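3 min read

Warrick Mudgway packs paper goods for Lodbridge, and most of his opinions concern bags. The narrow folded-top pouch is the one he handles most. "Paper takes a crease and keeps it," he said. "You fold the top over once, press it flat, and clip it at a corner."

He works on a flat white board laid over a wooden table. Dust and torn fibers show up on it, and it wipes down faster than the bare wood.

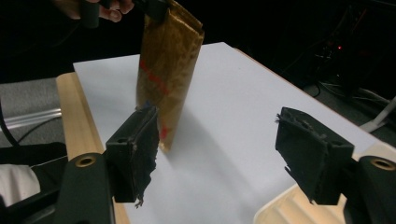

Wrinkled bags are not thrown out. Mudgway keeps them for dry goods and checks the bottom fold first – a split there ends the bag's use. "Red print rubs off before the paper gives," he said. "I don't go by the print."

A carton from Saithong holds up to 963 flat bags. He opens one in September and stores it on its side, away from the sink. The clips go in a separate tin.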